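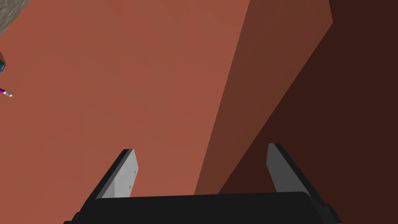
Speaker notes by Thanasis Pappas
Posted December 18, 2022

Fuel inventory reconciliation for small chains
Session length: 30 minutes, questions at the end

Opening
Thank the host. Say where I work: Beltthorpe, back office side, mostly station accounts. Ask for a show of hands on who still sticks tanks by hand. Then ask who types the stick readings into a spreadsheet.

Slide 1. What we reconcile
Three numbers per tank per day. Opening book plus deliveries minus sales gives closing book. Compare that to the measured volume. The difference is the day's variance. Keep this short, most people in the room know it.

Mention that daily variance jumps around and one bad day means very little. Watch the running total over the month.

Slide 2. The Pranberg stores
Nine stores, all with automatic tank gauges, all reconciled in one spreadsheet when we started in June. One clerk did the whole thing each morning. If she was out, it waited.

Read the problems off the slide. Do not add to them:
Deliveries booked on the invoice date instead of the drop date.
Gross gallons from one supplier, net gallons from another.
Shift close at midnight in some stores and 5 a.m. in others, with the gauge reading pulled at midnight everywhere.

Pause on the last one. A store that closes its day at 5 a.m. will show a shortage or an overage every single day if the reading comes from midnight. People had been chasing that as theft.

Slide 3. What we changed first
No software yet. We moved the gauge pull to match each store's close. We asked drivers to leave the bill of lading in the store and had the manager enter it before the end of the shift. We picked net gallons and stuck with it.

Slide 4. Moving to Drestix
Gauge readings and register totals now load overnight. The clerk gets a list of exceptions and works only those. Our limit is 200 gallons on the running total for any tank. Other chains set it differently, and your state may have its own rule, so check before you copy ours.

If someone asks about price, say I don't handle the contract and move on.

Slide 5. What went wrong
Tank charts. Two stores had the wrong chart loaded in the gauge, so the volume was off at every level except near full. Go slowly here, show the graph. The shape of the error is what gave it away.

Also manifolded tanks. Drestix treated them as separate tanks until we grouped them. Took a long phone call to sort out.

Slide 6. Meter calibration
Skip if past the 20 minute mark. Otherwise: a meter giving away a little on each sale never shows up on one day's sheet. It shows up as a steady slope. Sopacua, the service company we use, checks every dispenser each 12 months, and sooner if the slope changes.

Questions
Likely ones: temperature correction, blended midgrade, who signs off on a delivery shortage. For midgrade, go back to slide 2 and work it through on the whiteboard.

Handout is the blank reconciliation sheet, one per table. Leave the extras by the door.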